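Vocal Level and Word Recognition in Three Drudia Recordings
Project report, Department of Music Technology, Ceststead

Abstract

Rock vocals are often mixed low against distorted guitars, and listeners often report that they cannot follow the words on first hearing. This project measured how many words listeners could write down after hearing short excerpts from the band Drudia, and whether a small change in vocal level made a difference. Raising the vocal helped in choruses and had little effect in verses.
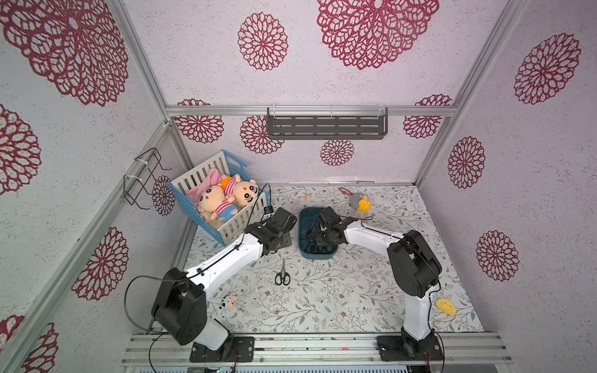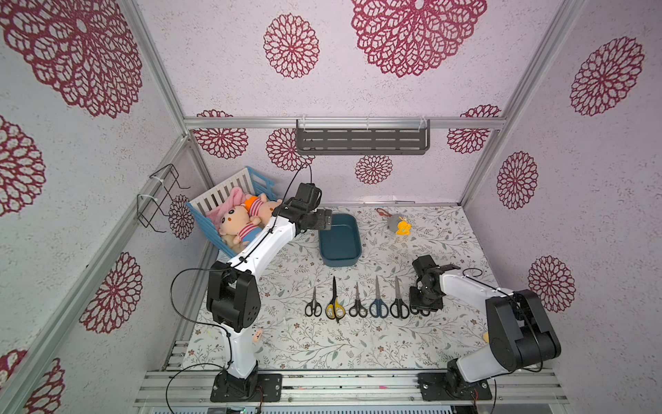 Figures 1 and 2. Two robot arms mounted in an enclosure with flower-medallion walls.

1. Background

Drudia is a four-member guitar band from Ceststead. The songs deal mainly with family illness, debt and leaving home, and the band prints full lyrics with every release. The lyrics are direct and use few uncommon words. Reviews in the local press praise them, but it was not clear whether the reviewers had heard the words or read them.

The question matters for mixing. A producer who wants a heavy chorus will usually let the guitars rise and hold the vocal where it is. The ratio of vocal to backing then falls at the point in the song where the main line of text is sung. Repetition makes up for some of this, as a chorus is heard several times. It does not help a listener who hears the song once.

2. Material

The band supplied separate vocal and backing tracks for the album Peng. Three songs were used: a slow song with clean guitar, a mid-tempo song with distortion in the chorus only, and a fast song with distortion throughout. Song titles are left out at the band's request, since working titles appear in the session files and differ from the released ones.

From these songs we cut 57 excerpts. Each contained one complete sung line, with a short fade at both ends. Lines that repeated the wording of an earlier line were removed, as were lines containing the song title. Backing vocals were kept with the backing track. In the fast song this proved to be a poor choice (see Section 5).

Each excerpt was prepared in two versions. Version A used the level balance of the released mix. Version B raised the lead vocal by 2 dB and left everything else alone. After mixing, both versions were matched for overall loudness so that B would not be preferred for being louder. No equalization or compression was added to either version.

3. Method

There were 30 listeners, all students, none of whom had heard Drudia before. All reported normal hearing and all spoke English as a first language. Listening took place in the small studio over closed headphones, at a fixed level set before each session with a test tone.

Playback and response collection were handled by Wilora, a test script written for an earlier course and modified for this one. Wilora plays an excerpt once, opens a text field, and waits. The listener types whatever was heard and is told to guess when unsure. No feedback is given. Every listener heard each line in only one version, and the order was shuffled for each session.

Scoring was by word. A word counted as correct if it matched the printed lyric, ignoring spelling errors and capital letters. Changes of tense and number were scored as wrong. Contractions were accepted in either form. Word order was ignored, which slightly favors listeners who caught the end of a line first and typed it first.

4. Results

In verses, listeners identified 68 percent of words with the released balance. The raised vocal gave nearly the same score, and the difference was smaller than the spread between listeners. Chorus scores were lower than verse scores in both versions of all three songs.

The raised vocal improved chorus scores in the mid-tempo song and, to a lesser degree, in the fast song. In the slow song, where the chorus has no distortion, the two versions could not be told apart by score.

Errors followed a pattern. Vowels were usually kept and consonants lost, especially unvoiced consonants at the ends of words. Short function words were often dropped or replaced. When a whole phrase was misheard, the wrong phrase tended to have the correct number of syllables and the correct stress, and it often made sense as a lyric. Several listeners turned lines about a hospital visit into lines about a romantic breakup. This suggests that expectations about subject matter fill the gaps when the signal is weak, although the test was not designed to show it.

5. Problems

Backing vocals in the fast song double the lead on some lines and sing different words on others. As they stayed in the backing track, raising the lead changed the balance between the two voices as well as the balance between voice and guitars. The fast song results should be read with this in mind.

The excerpts were also heard out of context. A listener following a full song has the previous line to work from, and scores in normal listening are likely to be higher than those reported here.

Headphones remove the room. A car or a club would add noise in the same range as the consonants that were lost.

6. Further work

The test should be repeated with full verses, with backing vocals on their own track, and with a third version in which the guitars are cut in the upper midrange while the vocal stays where it is. Wilora would need a longer text field and a way to log when typing starts. The session files and scoring sheets are stored on the department drive under the project name.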